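Holldale Serving Tray and Cup Range

Product information for institutional buyers

The Holldale range supplies trays and drinking vessels to canteens, day rooms, staff kitchens and small cafés. Items are sold singly or in mixed sets, and every colour may be combined with any other. Replacement pieces can be ordered at any time and need not match the original order.

The tray is rectangular, with rounded corners and a raised rim on all sides. The rim is intended to keep cups from sliding off when the tray is carried or set down. It may be wiped clean with a damp cloth and mild washing-up liquid. Abrasive pads should be avoided, as they dull the surface over time.

Cups are available in blue and in red. The large mug is offered in cream and has a full handle suitable for adult hands. Small differences in shade and speckling between one piece and the next are normal and do not constitute a fault.

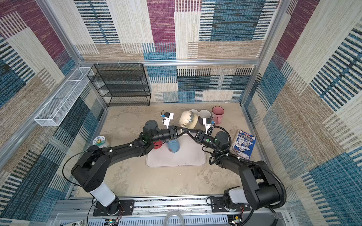

Jolán Kiss wrote that the large mug had become the first choice in her day room, but that she would have liked the handle to be a little wider for residents who hold it with the whole hand. She added that the tray was easy to clean between sittings and that she now kept one beside each tea trolley. Her remarks on the handle have been passed to the design office at Hegedűs.

Ordering

The minimum order is 15 pieces, which may be made up of any items in the range. Orders are packed by colour unless the buyer asks for mixed cartons. Catering contractors requiring more than 133 pieces are asked to contact Enikő Virág at the Mandent sales office before placing an order, so that delivery can be agreed in advance.

Care and storage

Mugs should be stored upright on a flat shelf. They should not be hung by the handle or stacked inside one another. Trays may be stacked once they are fully dry.

Returns

Unused goods may be returned within seven days of delivery in their original packing. Pieces damaged in transit will be replaced without charge, provided that the delivery note is enclosed. Returns should be addressed to Finbarr Geraghty, Holldale Returns, Mandent.

Page last revised September 12, 2026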